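Ticket 49 -- Kesis hand grippers, trial kit
Status: open
Opened by: Rostam Mahmoudi
Friday, February 21, 2020

Hi Pascual, me again! We're on day 4 with the trial kit and mostly loving it, but the left jaw is driving me nuts. It closes fine on boxes, then on crinkly stuff like snack wrappers the pads seem to meet a hair late at the tips.
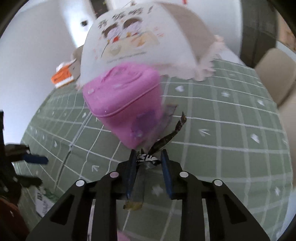
I ran the wrapper-into-the-little-pink-bin task 21 times this morning and lost the wrapper on 12 of them, nearly always right at the lift. Swapped the pads left to right, same thing. Re-zeroed it the way your setup sheet says -- no change.

Ardalan thinks it's the pivot pins, I think it's the spring (we have a coffee riding on this). 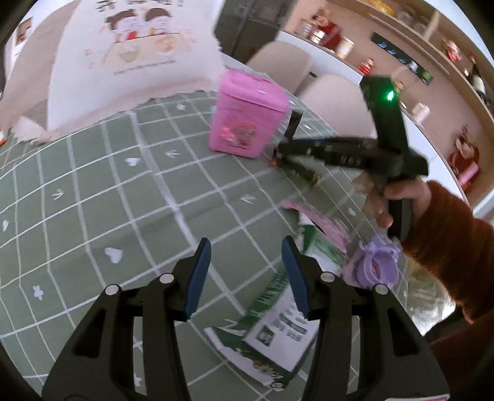

The other unit behaves, so I'd rather not send both back. Could you ship one spare jaw set and tell me which size driver the pins take? Also, does the trial clock stop while we wait for parts?

Thanks a bunch,
Rostam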